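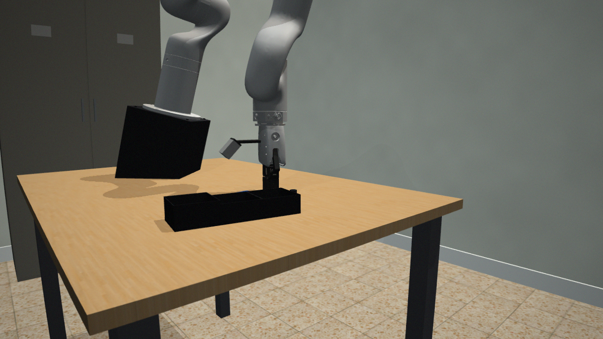
Philomena Ó Súilleabháin would like to know what she is paying for if the arms still have to be taught by hand on the first morning. She put the question at the end of our results meeting, after two hours of slides, and it is a better summary of our findings than the one we had prepared.

**FOR IMMEDIATE RELEASE**

# Flatlow Publishes Its Review of Truralau, the Two-Arm Rehearsal Kit From Ditusis

**MASSAWE** – Flatlow, the independent test shop for small-batch automation, today released its review of Truralau, a software kit that lets a shop rehearse two-arm tray work in simulation before any hardware is bought or moved. Ditusis sells the kit by yearly license. Its sales material says a customer can "sign off the cell before it exists." We don't think a customer should.

Truralau comes with a ready-made cell: a pair of arms hung over a wooden table, a long black tray split into three compartments, and a small camera mounted beside the gripper. Users can swap in their own trays, parts, and arm positions. The kit then plays out the job and reports whether each pick and each drop succeeded, how long it took, and whether the arms came too close to one another.

Flatlow bought its license at list price. Ditusis was told about the review after testing ended and was given the full data in January.

## What we ran

We picked a plain job. One arm takes a part from a feeder and places it in a named compartment of a divided tray. The other arm carries a tool and has to stay out of the way until its turn. Shops in our network do this kind of work every day with people, and it is the first thing many of them ask about automating.

We ran the job 400 times in Truralau, changing the part position and the target compartment between runs. The kit reported 28 failures. We then ran the same 400 layouts on a real cell at our Massawe site, with arms, gripper, and tray matched to the simulated ones as closely as the kit's setup guide asks. On the real cell, 121 runs failed.

We counted a run as failed if the part was dropped, landed in the wrong compartment, or ended up resting on a divider. A person stepping in also counted as a failure. We used the same rule on both sides.

## Where the kit earned its fee

Reach and clearance were good. When Truralau said an arm could get to the far compartment without crossing its neighbor, it was right in every layout we checked. We moved the mounting point of one arm during setup because the kit showed a clash at the wrist, and the real arms would have had the same clash. Finding that out on a screen saved us from redrilling an overhead plate.

Cycle times were also close enough to plan around, as long as nothing went wrong during the cycle.

The editor is easy to learn. A technician with no simulation background built a usable copy of our tray in an afternoon, and the import tool took our drawings without complaint. We have tested kits where that step alone ate most of a week.

## Where it did not

Contact is the weak spot. In Truralau, a part that touches a divider tends to slide down into the compartment. On our bench it tended to sit there. Friction can be adjusted, but the manual gives one default value and no advice on how to measure your own. We tried three other settings and were able to make the simulated results look worse or better, which did not leave us feeling any wiser.

The camera is the second problem. The simulated view is clean and evenly lit. Ours had a window nearby, and the late afternoon runs did noticeably worse than the morning ones. The kit does have a lighting panel, but it controls how the picture looks to the user and has no effect on the reported pick results. We asked Ditusis whether this was intended and were told that a change is "on the roadmap." No date was offered.

The last complaint is about the report itself. Truralau ends each batch with a green page and the words "Ready to deploy." It showed us that page for a batch that went on to fail, on the real cell, more often than it worked. A new customer who has to get a purchase past a skeptical owner is going to print that page and put it on a desk. We would like to see it removed, or at least reworded.

## What we recommend

Shops that are still deciding where to hang their arms, how large a table to order, or whether two arms will fit at all can get real use out of Truralau. A license for the design stage is fair value, and we will keep ours.

Shops that want a success rate to put in a contract should not take it from this kit. Run the job on real hardware, with your own parts and your own lighting, before agreeing to any number. If a vendor offers Truralau results in place of a bench trial, ask for the trial. Ask who set the friction value, too.

We also suggest budgeting for hand teaching at start-up. Every taught point we carried over from the kit needed some correction before the first clean run. The corrections were small – a nudge down, a nudge to one side – but someone who knows the pendant had to be there to make them.

Ditusis disputes our scoring of parts that came to rest on a divider, which it considers "recoverable." We have left those runs in as failures. Its written response is printed in full at the back of the review, along with our answer. Flatlow will repeat the test if a version with a revised contact model is released.

## Availability

The full review, including layouts, run logs, and the settings files we used, is available from Flatlow at no charge. Shops wishing to see the Massawe cell in operation can book a visit through the front office.

**About Flatlow**

Flatlow tests automation products for small manufacturers. It buys what it tests and takes no payment from vendors.

###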